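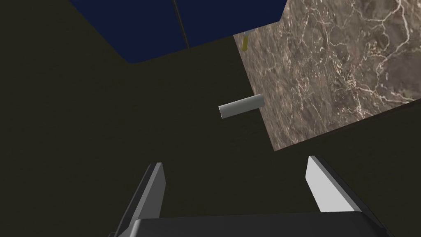 GRUNDMONT, June

Home News Interviews Archive Contact

Bohdana Lytvynenko programs pick tasks for the parts line at Natitz, a workshop that repairs and restocks small pumps. Most of her day is spent in simulation. The task on her screen when we spoke was a single gray cylinder lying near a block with a marble texture, with the two fingers of the gripper open on the near side of it.

"The cylinder is a stand-in for a spacer," she said. "Same diameter, same length. The marble is a texture I put on so the vision side doesn't get used to plain surfaces. On the floor there is no marble."

The difficulty in this version is the neighbor. One end of the cylinder nearly touches the block, and a grip that comes in at the wrong angle puts a finger where the block already is. Lytvynenko runs each layout 100 times with small changes in position and angle, then reads the failures. She ignores the successes until the failures can be sorted by cause.

"If I get a bad grip, I want to know if it was the approach, the closing speed, or the estimate of where the part is. Those go to different people. Approach is me. Closing speed is Seidu."

Seidu Owusu has worked at Natitz since before the line had any automation. He used to fill the spacer trays by hand, a job that took up the first part of every shift. His title is now cell technician. He sets finger force, changes the finger pads, and decides when a layout that passes in simulation can be tried on the floor.

"I was asked what I look at when I pick one up," Owusu said. "I said I don't look. That was not a useful answer, so we sat down and worked it out. I roll it away from whatever it's up against, then I pinch it. We tried the roll in the software. It works for some layouts."

He has turned down two releases this year. In both cases the simulated friction was higher than the friction of a spacer with oil on it. The second led to a change in procedure: surface values are now measured on used parts from the bins, and Owusu signs the sheet.

The line holds 254 part types, and spacers make up a small share of them. The rest are still picked by people, and Akua Dankwa, who runs the day shift, expects that to be the case for a good while. Gaskets fold. Springs catch on each other. The cell handles rigid parts with simple shapes, and she schedules around that.

"The planning got harder," Dankwa said. "Before, if I was short on spacers, I moved a person over for an hour. Now if the cell stops I need somebody who can clear it, and I have three. So my question every morning is where those three are."

Training is the part she would change. The first course covered stopping and restarting the cell and very little else. Operators learned to read the error log from each other, and several codes had been misread for months. Code 2704, which means the part was not found at the planned position, was generally taken to mean an empty tray. People refilled trays that were already full. The text shown next to the code has been rewritten, and Korkor Akpalu, who works nights, wrote the new wording.

Pay was settled separately. Technicians moved up one grade. Pickers did not, although they now clear minor stops, and Dankwa said the point is still open with management.

Lytvynenko would like more time on the floor than she gets. She spends one shift a month filling trays by hand alongside the pickers, at Owusu's suggestion.

"I am slow," she said. "I drop them. Then I go back and widen the position range."

The spacer layouts with close neighbors are still in simulation. Owusu has asked for another set of runs with the block moved to the other side before he looks at them.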